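Bonjour à tous,

J'ai pris en juin un passeport annuel pour le parc Wandik, payé en une fois. L'attraction Drover est fermée depuis l'été et le parc ne donne aucune date de réouverture. J'ai écrit deux fois au service clients, je n'ai reçu qu'un accusé de réception automatique. Est-ce que je peux demander une prolongation de mon passeport, ou un remboursement partiel ? J'habite à 200 km, alors je ne viens pas souvent.

**Atieno Nyaga**, octobre 2019

---

**Kwame Bawa**

Laisse tomber, ils ne répondent jamais.

---

**Caroline Kioko**

Bonjour Atieno. J'ai eu le même problème et je vous écris ce que j'ai fait, dans l'ordre.

- Lisez l'article 41 des conditions de vente. Il parle de la fermeture du parc entier, il ne dit rien sur une seule attraction.
- Envoyez une lettre recommandée au siège, avec la copie du passeport et de vos deux messages.
- Demandez d'abord la prolongation. Pour moi, elle a été accordée après environ 800 heures d'attente, je les ai comptées parce que j'étais fâchée.

Le remboursement en argent, je ne l'ai pas obtenu.
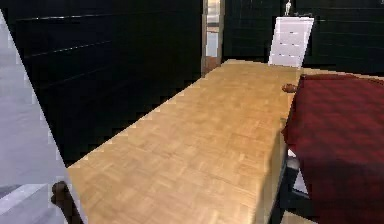
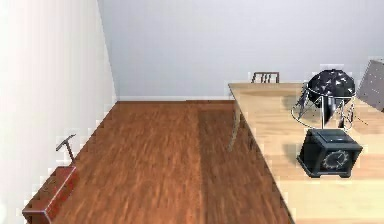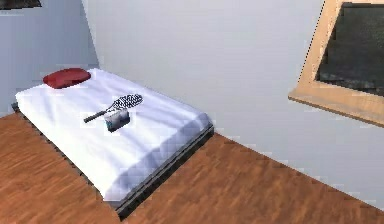

---

**Nassoro Biwott**

Pour la lettre recommandée, je confirme, mais gardez aussi le reçu du paiement : on me l'a demandé avant d'ouvrir le dossier.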